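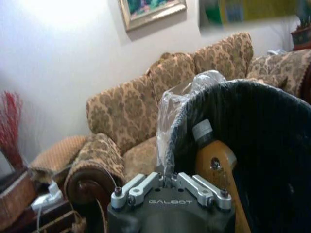 Consuelo Salazar

There is a phrase I have come to dread at public meetings, and it is "we want to hear from you". I heard it again in March, in the hall behind the library in Carhuamaca, from a man with a lanyard and a clicker. He wanted to hear from us about the closure of the walk-in housing office. He had brought thirty-odd slides to help us along.

I should say at the start that I have no great love for the housing office. I have queued in it. The chairs are bolted down, and the woman at the second window once sent me home for a letter that was in my other hand. If the council wants to close it and put something better in its place, I am willing to be persuaded. What I object to is being asked whether I am persuaded by people who have already cancelled the lease.

They have cancelled the lease. It was in the papers for the finance meeting, on a page headed "Other matters", a good while before the first consultation leaflet came through anybody's door. Fredy Condori found it. He used to sit on the council himself, for the other lot, and he reads the appendices out of what I think is spite. When he stood up in the hall and read the line aloud, the man with the lanyard said that notice had been served "on a precautionary basis". I have been turning that over ever since. I have never precautionarily moved out of my house.

The survey was the usual sort of thing. Question one asked whether I agreed that services should be modern, accessible and good value. I would like to meet whoever ticked "strongly disagree". Question two asked which of the following improvements I would find most useful: an app, a website, or a telephone line with longer hours. There was no box for leaving the office where it is. There was a box for "other", with room for a short sentence, and I am told by people who know that the "other" box is where opinions go to be sorted into a pile called "themes".

In the end 297 people filled it in. The report says that 80 per cent of them "supported the direction of travel". Go and look for the question about the direction of travel. I did, and I can't find it. What the authors seem to have done is take everyone who agreed that services should be modern, accessible and good value, and count them as being in favour of shutting the door. By that method I support it too.

Now, the defence of all this is a reasonable one and I have heard it put well. Giuliana Valderrama, who holds the housing brief, put it to me over the phone with more patience than I had earned. Money is short. The law says the council must consult but does not say it must obey. Officers cannot draw up a blank sheet and ask the public to fill it, so they work up a preferred option, and of course by the time it is preferred it has some weight behind it. If every consultation could stop every plan, she said, we would never have resurfaced the market square.

I give her the market square. It is a good surface. But she is answering a charge I haven't made. I don't say that residents should have a veto. I say that if the thing is settled, the honest course is to stand up and tell us so, give the reasons, and take the shouting. Councillors are elected for that. They have a majority. They could have voted the office closed in an afternoon and defended it at the next election, and I might even have respected them for it. What they did was hold 3 meetings and post a leaflet so that, when the shouting came, they could point to a number.

And the number does real harm. It gets quoted. I have now seen that 80 per cent in the local paper, in a ward newsletter and in a letter to my neighbour, who had written to complain and was told in reply that most people disagreed with her. She is seventy-nine and had not used the website because she does not have one, as she puts it. She believed the letter. She told me she supposed she must be out of step.

The paper deserves a word here as well. It printed the figure in the second paragraph and the lease in the eleventh, on the page after the jump. I don't think anyone there is in the council's pocket. I think they have two reporters and a press release, and a press release with a percentage in it is half a story already written.

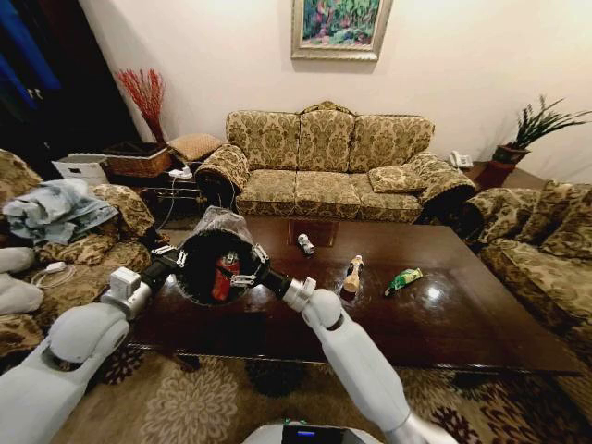

Then there is the firm. Consultations of this kind are no longer run by the clerk with a box of pencils. Ours was run by an outfit called Wusovetti, which describes itself as an engagement partner. I asked what they were paid and was told it was commercially sensitive. I asked what they were asked to find out, and that, to be fair, I was sent: a two-page brief, which instructs them to "build public confidence in the proposed model". That is a perfectly legal thing to buy. It is called publicity. You cannot buy it and then present the receipt as evidence of what the public thinks.

Yhon Alvarado, who teaches statistics at the college and is a milder man than I am, thinks I am too hard on them. His view is that bad surveys are mostly written by tired people copying the last bad survey, and that if you look for a plot you will generally find a template. He may be right. He went through the questions with me at his kitchen table and was cross about different things from the ones I was cross about. The sample chose itself. The leaflet went out in one language in a ward where you can hear 5 of them at the bus stop. The results were weighted by age, but nobody thought to record whether a person had ever set foot in the housing office, so the views of those who depend on it count the same as the views of those who could not find it on a map. He thought that last point was the worst of the lot, and having thought about it, so do I.

I can hear the objection that it is only a housing office. In Dodell they did the same with a swimming pool, and before that with the night bus, and each time it was only a pool and only a bus. My worry is about what people learn from it. Zhiqiang Fang came to the first of our meetings with two sheets of notes. He runs the repair shop by the roundabout, he had closed early to be there, and he had a sensible idea about sharing the building with the advice centre so that the rent could be split. It was written down on a flip chart. It does not appear in the report, not even under themes. He did not come to the second meeting and I don't expect to see him at another. The council will say, in a year or two, that turnout at its events is disappointing and that residents are hard to reach. He was standing in front of them.

I am wary of columnists who end by drawing up a charter, but I will say what I would settle for. Publish the decision papers and the consultation on the same day, in the same place, so that anyone can see which came first. Put "leave it as it is" on every form, with the cost printed beside it, and let people choose it knowing the price. Print the questions next to the answers whenever a percentage is quoted. And if the lease has gone, say on the front of the leaflet that the lease has gone.

None of that would cost what Wusovetti cost, I'd wager, though I am not allowed to know.

Mrs Valderrama tells me that the full council will take the matter next month and that she is going in with an open mind. I believe she means it. I also notice that the contractor for the new telephone line, a company called Nukeck, is already advertising for call handlers, with training to begin a fortnight before the vote. I have written to ask whether that, too, is on a precautionary basis. The automatic reply thanked me for my feedback and invited me to rate the experience of giving it.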